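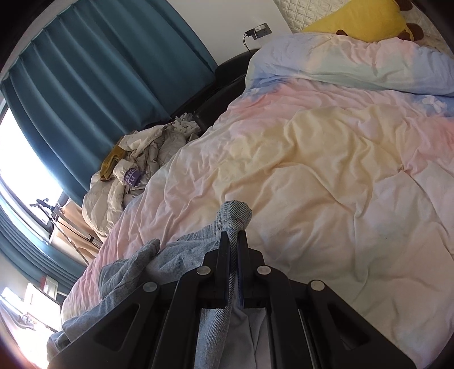
4.2 Folding jeans before making the bed

1. Clear the jeans off the comforter. Turn any folded cuff down flat.
2. Push the pocket linings back inside.
3. Lay one leg over the other — seams aligned — and fold twice toward the waistband.
4. Pull the comforter up to just below the pillows and smooth it toward both sides.

Note: Denim folds most evenly on a flat surface.

Caution: Do not drag rivets or zippers across a leather side rail.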